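**Re: is Ratside worth it for a first quilt fair booth?**

**maeve_dolan** wrote:
ok so I got the Ratside email, 254 for a half table, 627 for the full corner. never sold anything at a fair before. have maybe 5 finished quilts plus a pile of potholders. talk me out of it or into it

**jelexfan**
Half table. Corner is a trap for newbies, you end up filling it with junk. Did the corner in February and spent the whole weekend standing next to empty racks.

**okhee_h**
disagree w/ jelexfan. corner gets foot traffic from two sides, half tables are stuck by the restrooms. I made the fee back by Saturday lunch. But I had stock. 5 quilts is not stock

**maeve_dolan**
potholders count tho??

**okhee_h**
sure if you have 100 of them

**egan_street**
Whatever you rent get your background sorted. Dark cloth behind, dark cloth on the table, light stuff on top. Light quilts on the white plastic tables they give you look like nothing. Black is cheap by the yard and hides the creases, mostly. 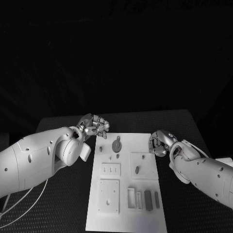 **Dark backdrop / Dark table**

**jelexfan**
black makes it look like a funeral. I use oatmeal linen & sell fine

**egan_street**
you sell navy quilts. course it works

**maeve_dolan**
mine are mostly cream and pale yellow so... black i guess? does it show lint

**okhee_h**
Yes. bring a roller. Bring two. Vatard cloth is the worst for it, went thru a whole roll before the doors opened

**jelexfan**
still say skip black. charcoal at least

**maeve_dolan**
charcoal is just tired black lol. going half table, sent the form. anyone know if they give you chairs or do I haul my own

**egan_street**
One folding chair per table, bad one. Haul your own and a cushion. Also tape your price tags, pins fall out and somebody steps on them

**okhee_h**
and get there early for parking, the back lot fills up by 7. they wont hold a spot for you even if you ask nice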